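Pivwood Pantry Share: Frequently Asked Questions
Last updated 3 June 2024

What is the pantry share?
A room of shelf food at the Grasov Street hall, open to anyone who lives in Pivwood. You take what your household will eat. There is no form and no proof of income.

Why so many instant noodles?
They keep well, they ship flat, and people take them. Most come to us by the case from a wholesaler in Buenaventura. The rest are single packets from the drop box by the door. Everything gets sorted before it goes on the shelf.

How are the noodles sorted?
By flavor first, then by date. Packet color usually follows flavor within one brand, so we start there. Colors do not match from one brand to the next. Orange can be chicken in one line and shrimp in another, so read the front before you put a packet in a bin. Each flavor gets its own bin on the sorting table. Fill one flavor at a time if you are new. 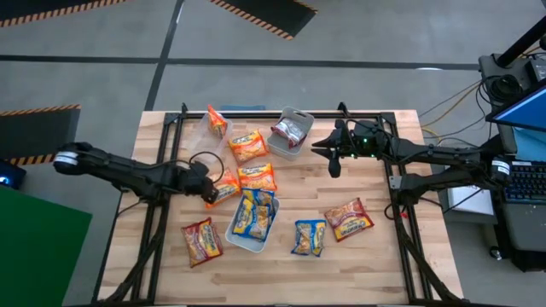 Gearóid Corrigan wrote in to say that he would sort by date only, and let people dig for the flavor they like. We tried that in May. Shoppers pulled everything out to find the one they wanted and the dates got mixed again by noon. Flavor first has stayed.

What kind of bins should I use?
Shallow gray plastic ones with a cutout handle. Packets can stand up or lie flat in them, whichever fits more without crushing. Clear containers are for odds and ends: a flavor we only have one or two of, or a packet somebody needs to look at again. Please do not use cardboard boxes on the table. They shed dust and the bottoms give out.

What do I do with a packet past its date?
Put it in the crate marked Tandach, under the table. Tandach is the farm that picks up our discards. Most noodle packets carry a "best by" date, and we allow one month past it. After that they go in the crate. Hilkka Ahonen makes the call on anything you are not sure of.

What about crushed or torn packets?
Crushed is fine if the seal is whole. Broken noodles cook the same as whole ones. Press the packet gently. If you hear or feel air leaking, or if there is powder on the outside, it goes in the crate. Do not tape packets shut.

Can I open a multipack?
Yes. Cut along the seam and keep the outer wrapper until you have checked that each packet inside has its own ingredient list. Some do not. When they don't, the packets stay together in the outer wrapper and go out as one item.

How do you handle allergies?
Noodles contain wheat unless the label says otherwise. Many contain soy, egg, milk or shellfish. We keep shellfish flavors on the bottom shelf so that a broken seasoning packet can't spill onto anything else. Rice noodles have their own shelf on the opposite wall. If a label is in a language you don't read, set the packet aside and ask.

How many packets can I take?
Up to 2 of each flavor per visit. If the shelf is full at closing time, there is no limit.

How much do you go through?
Last month we gave out 438 packets and took in 418, so we are drawing down the back stock a little. A full shelf holds 85.

Do you take donations of other brands?
Any brand, as long as the packet is sealed and dated. Cups are harder for us to store than packets, but we won't turn them away. Please don't bring loose seasoning sachets.

Can children help with sorting?
Yes, from age ten, with an adult at the same table. Putting packets into bins by color is a good first job. An adult should check the dates.

I found something on the shelf that is past date. Who do I tell?
Whoever is at the desk. You can also leave it on the sorting table with a note saying which shelf it came from.

Is there a stove on site?
There is a kettle and a microwave in the hall kitchen. Bring your own bowl.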